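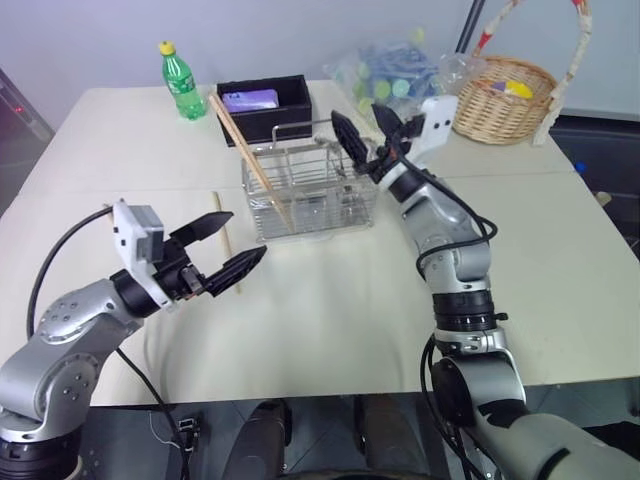
配置替え後の作業台。左ハンドの近くに箸が一本。

日曜。Forsyth棟の一階は暖房が入らない。関節の暖機を長めに取った。

先週からの続きで、箸の課題。かごの中に箸を立てかけて入れる動作を、左右どちらの腕から始めても最後まで通せるようにするのが今月の目標になっている。Tridenhamの予選では箸の初期位置が当日に指定されるので、片腕だけで組んだ手順では範囲が足りない。左腕で届くところは左で取り、右腕でかごの側を受け持つ。方針はこれで決まっているが、受け持ちの境界をどこに引くかがまだ揺れている。

午前は原点合わせから始めた。左腕の手首が前回の終了時から少しずれていて、零点を取り直すまで右腕と高さが合わなかった。ずれた原因は特定できていない。電源を落とすときに腕を支えないまま切った回があったのではないかと疑っているが、ログには残らない種類の失敗なので確かめようがない。電源断の手順を紙に書いて電源スイッチの横に貼った。画面のチェックリストは先週から読み飛ばされている。

次に机の基準点。天板は二枚の板を突き合わせてあり、その継ぎ目を横方向の基準線として使っている。継ぎ目には目で見てわかる段差はないが、箸の先端を引きずると引っかかることがある。一年生が気づいて、記録帳に「継ぎ目をまたぐ把持は先端側から」と書いていた。再現させてみると、根元側からつまんで手前に引いたときにだけ起きる。先端が下を向いたまま移動するためで、持ち上げの高さを増やせば済む。ただし高さを増やすと左腕の肘が本体側に寄り、次の姿勢への移行で速度制限にかかる。結局、引きずる区間をなくし、真上に上げてから横に動かす二段の動作に分けた。時間は余計にかかるが、予選の採点は時間より完了率の比重が大きい。

配置は昨日までと変えた。箸のかごを机の中央に、黒いトレイをその奥に置く。トレイには紫の包みを寝かせてある。緑のボトルはトレイの左。透明な袋はかごの後ろで、奥の右に編みかご。編みかごは持ち手に紅白のテープが巻いてあり、手首カメラの画像では持ち手だけがやけに目立つ。これが学習に影響しているかどうかを来週調べたい。テープのある画像とない画像で特徴量を比べれば見当はつくはずである。

余計な物を机に残したまま箸だけを扱わせるのは、顧問の指示でもあり、こちらの都合でもある。先月の白紙同然の机で取ったデータは、見た目はきれいだったが、物を一つ足しただけで動作が崩れた。左腕がボトルのほうへ寄っていき、ボトルの上で指を閉じた。箸と黄色いキャップを混同したという説と、単に見慣れない領域で出力が平均に寄ったという説が部内にある。どちらも検証していない。私は後者だと思っているが、根拠は弱い。

昼前に収録を開始。操縦は二人一組で、片方が左右のリーダー側を動かし、もう片方が開始と終了の合図、それから物の初期化を担当する。初期化の担当は地味だが品質を左右する。箸を毎回同じ向きに置いてしまう癖がどの部員にもあり、放っておくと奥から手前へ斜めという置き方ばかりになる。今日は角度の表を印刷して、その順に置いてもらった。表を作ったのは私だが、乱数の種を固定し忘れて午前と午後で別の表になった。収録側のメタデータに表の版を書いておいたので後から突き合わせはできる。

左ハンドで箸をつまむとき、指の開きが広すぎると閉じる途中で箸が転がる。記録を見ると、失敗の多くは接触の直前に起きている。片方の指だけが先に触れ、箸を押して転がし、もう片方が閉じ切るころには指の間に何もない。対策は二つ考えられる。一つは接近前に指を半分まで閉じておくこと。もう一つは箸の真上に来てから手首を微調整する間を入れること。前者は操縦者がすぐ覚えられるので、今日から収録の規則に加えた。後者は操縦者によって間の長さがばらつくので保留した。間の長いデータが混じると、学習後の方策が箸の上で止まったまま動かなくなる。これは秋に一度やった。

右腕はかごの上で指を開いて待つ。待機の高さは天板から155ミリと決めた。これより低いとかごの持ち手に指先が当たり、高いと手首カメラからかごの縁が見えにくくなる。持ち手は上を横切る形なので、箸を入れる側が前後に分かれてしまい、どちらに入れるかを決めておかないと操縦者ごとに選択が割れる。奥側に統一した。奥側に入れた箸は頭がトレイの縁にもたれる形で止まることがある。これを成功とみなすかどうかで二十分ほど議論になった。Tridenhamの規則書には「容器内に保持されていること」としか書かれていない。箸の下端がかごの中にあり、手を離しても倒れないなら保持だという意見が多かったが、トレイを動かされたら倒れるという反論ももっともである。部としては成功に数え、別の印を付けて後から除けるようにした。審査側への質問は出してある。

ケーブルの件。右腕は手首のカメラから根元まで黒いケーブルを腕に巻きつけて通している。巻きの余裕が足りず、手首を大きく回すと張る。張ったまま動かすとカメラの向きがわずかに変わり、外部較正がずれる。左腕のほうは上から大きくたるませて床側へ落としてあるので張りはしないが、たるみが机の縁をこすることがある。どちらの取り回しがよいかは決着していない。左の方式は整備が楽で、右の方式は机の上に出てこない。今日は右の巻きを一周分ゆるめ、手首の可動範囲の端まで動かして張らないことを確認した。そのあと較正板で測り直し、値が前回と一致したのでそのまま収録に戻った。

午後三時ごろ、左の手首カメラの映像が途切れた。Plelden側の受信ログにはフレーム欠落が並んでいたが、カメラ自体の表示は正常だった。差し直すと復旧し、その後は出ていない。端子の接触とみて、予備のケーブルを次回用意する。欠落のあった区間は三本のエピソードにまたがっていて、三本とも破棄した。補間で埋めて使えるという意見もあったが、埋めたことを忘れるのが一番まずいので捨てるほうを取った。

Pleldenの収録ツールについてもう一つ。終了合図の直後にファイルの書き込みが走るため、次の開始を急ぐと冒頭が欠ける。画面に待機の表示を出すよう一年生が改修してくれた。実装は素直で、書き込みキューが空になるまで開始ボタンを無効にするだけである。動作は確認した。ただしフットスイッチからの開始には効いていない。フットスイッチは別の経路で信号を送っており、そこを直すには収録本体に手を入れる必要がある。予選の前に本体を触りたくないので、当面はフットスイッチを使わない運用にした。

夕方までの収録を足して、有効なエピソードは合計467本になった。目標の本数には届いていないが、初期位置の分布を描いてみると左手前の隅だけが薄く、ほかは埋まっている。左手前は左腕の肘が窮屈になる領域で、操縦者が無意識に避けている。次回はそこだけを狙って取る。角度の表に領域の列を足せばよい。

学習は研究室の計算機を借りて夜に回す。前回の設定で6時間かかっているので、今夜始めれば明日の朝には評価できる。設定の変更点は、画像の切り出しを手首カメラだけ少し広くしたことと、行動の出力をまとめて出す長さを短くしたこと。後者は、箸に触れる直前の修正が効かないという問題への対処である。長い出力は動きが滑らかになるかわりに、途中で箸が転がっても最初の予定どおりに閉じにいく。短くすると今度は細かく震える可能性がある。震えが出たら重ね合わせの係数で抑える。二つを同時に変えると効果の切り分けができないと指摘され、そのとおりなので、切り出しだけを変えた条件も並べて回すことにした。計算機の空きは足りる。

先週の重みでの評価も短く書いておく。固定配置で100回近く試し、把持まではよく通るが、かごに入れる段で失敗が集中した。内訳を見ると、箸の下端が持ち手に当たって向きが変わる例が目立つ。左腕がかごの上に来る前に箸を立て終えていないのが原因である。データの側を見直すと、操縦者が移動しながら立てているものと、立ててから移動しているものが混在していた。今日の収録からは、立ててから移動に統一した。古いデータをどこまで残すかは決めていない。全部捨てると左右の切り替えの例が足りなくなる。

Fulloraの合同練習会の案内が来ていた。同じ課題に取り組んでいる学校が数校集まるらしい。参加するなら腕を外して運ぶことになり、戻したあとの較正をまた一からやることになる。机はあちらのものを使うので、天板の継ぎ目を基準線にしている今のやり方はそのままでは通用しない。持ち運べる基準として、四隅に貼る標識を試作しておく必要がある。予選会場の机も同じ条件なので、どのみち避けられない作業ではある。参加の可否は次の部会で決める。

指先の摩耗も見た。黒い指は先に向かって細くなっていて、先端の面が小さい。箸のような細い物をつまむには都合がよいが、当たる面が狭いぶん、少し角度がずれると箸が指の間で回る。滑り止めを貼る案は前からある。貼ると厚みが増して、閉じ切りの位置が変わる。変えるなら収録を始める前に変えるべきだったので、今回の予選は今の指のままで行く。次の大会に向けた変更の一覧には入れた。

片付けの前に、次の担当へ渡すメモを書いた。内容を写しておく。

・右手首のケーブルは一周ゆるめた。巻き直さないこと。
・待機高さは設定ファイルに書いた。操縦画面のスライダーは触らない。
・角度の表は午後の版を使う。午前の版は収録フォルダの中の古い版の置き場に移した。
・フットスイッチは抜いてある。
・左カメラの映像が途切れたら、その回は破棄して差し直す。
・物の配置は今日のまま残す。

学習は七時過ぎに開始した。最初の損失の値は前回と同程度で、データの読み込みにも警告は出ていない。途中経過の保存先を書き換えるのを忘れていて、前回の重みを上書きするところだったので一度止めて直した。保存先を日付から自動で作るようにしておけば防げる。明日の朝、評価の前に直す。

消灯して施錠。鍵は守衛室に返却済み。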